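Paper is harder than blocks

Dec 12, 2018

So I promised an update on the gripper build back in November and then went quiet, mostly because there was nothing to report except me swearing at screws. Things are moving again! The second arm is bolted down, both sets of fingers open and close when I ask them to, and I've moved on from picking up blocks (easy, forgiving, a little boring) to picking up paper.

Paper is awful. I love it.

If you've never tried this, think about how you get a sheet of paper off a flat surface. You slide it to the edge, or you lick a finger, or you pinch it with a fingernail and sort of roll it up. My robot has no fingernails and it isn't allowed near the edge. What it has is two hard black fingers that come down a bit too confidently and either miss the sheet or try to push it through to the basement.

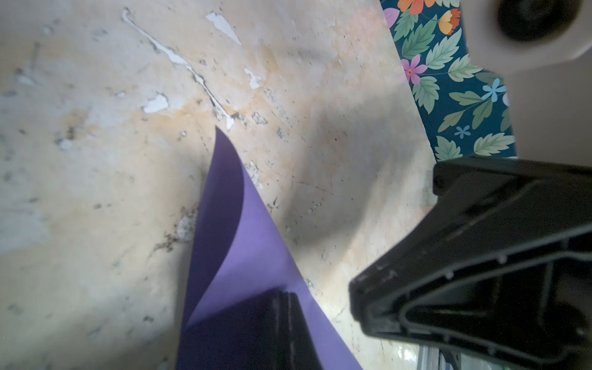

The thing that helped most was slowing the closing speed way down. I had been running the Nasov motor board at its default setting, which is fine for a block, but with paper the fingers snap shut before the sheet has had a chance to buckle. You want the buckle. Press down a little, drag one finger in toward the other, and let the paper hump up in between so there's something to grab. I dropped the speed value from 118 to 13 and it went from hopeless to kind of promising in one evening. (Then I tried 10 and it stalled, so 13 it is.)

I also learned that I had the wrist camera calibrated wrong this whole time. I printed the mount from the Kedis files, and the angle is a few degrees off from what the instructions say, so every grab was landing a hair too far forward. With a block you'd never notice. With a corner of purple paper you notice right away, and then you notice it again for two weeks until you finally get out a protractor.

The other half of this is the layout job, which is my real goal for the winter. I want the arms to take paper shapes and arrange them with the points together, like a pinwheel. No glue, nothing fancy, just put the piece down where I asked and let go without dragging it along. Letting go is its own problem, by the way. The rubber tips I bought from Benavides were so grippy that the paper came back up with the fingers almost every time, so I peeled them off and went back to bare plastic.

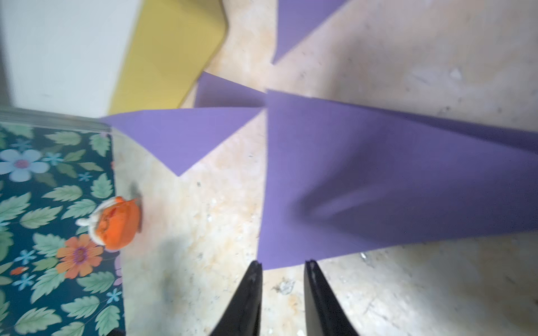
Big pieces are the worst for this. A small triangle mostly stays where you put it, but a large sheet has opinions, and if it has even a slight ripple in it, one side goes down before the other and the point wanders off. My current plan is to have the fingers come back after the release and give the sheet a gentle pat. I wrote that routine last night and it's 114 lines long, which seems like a lot of code for a pat.

The software side is still Flallonov, same as before. A couple of you asked if I'd switch and I'm not going to, at least not in the middle of a build. The menus are ugly and I know where everything is in them.

Next up is sorting out the cable on the left arm, which rubs when the wrist turns all the way around, and I need to order more of those tiny zip ties. If anyone has found a finger shape that works for paper, please leave me a comment. I've been looking at something thinner with a slight hook, but I'd love to see what other people are printing before I burn through another spool.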